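Hakthorpe Bench Cell: guidance for shared workspaces

The Hakthorpe is a table-mounted arm cell for handling trials with light, irregular goods such as fruit and bread. It is supplied with the Doucet two-finger gripper and a black worktop with a raised rim. Reach is 540 mm from the base axis.

Before first use, the buyer must carry out a risk assessment of the whole cell. ISO 10218 covers the robot and its integration; ISO/TS 15066 applies where people share the space. The assessment must include the gripper and the goods. A tapered finger puts its force on a small area, and limits set for a blunt tool do not carry over.

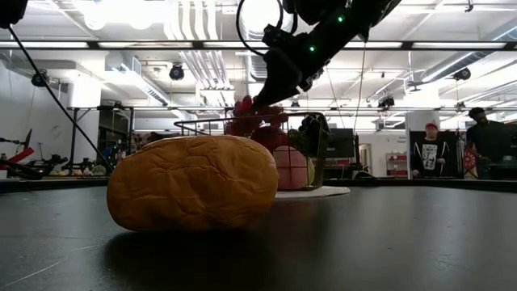
Saturnino Campos
Applications and Safety, Pirkham
Mar 14, 2020

Grapes in a wire basket are a useful test of approach speed, as the finger has to come in over the rim. Set the speed for the last part of the move separately – the default is too high for soft fruit.

Good practice at the bench:

Mark the reach of the arm on the floor where people work behind the table.
Secure cable loops so that they clear the rim at every joint position.
Keep the stop button within reach of the operator.
Repeat the stop test every 10 working days and record the result.

Goods used in trials are not to be eaten afterwards. The standard finger is not rated for food contact.

Order codes
Cell with gripper: 868
Spare finger pair: 307
Atora logging software: supplied with the cell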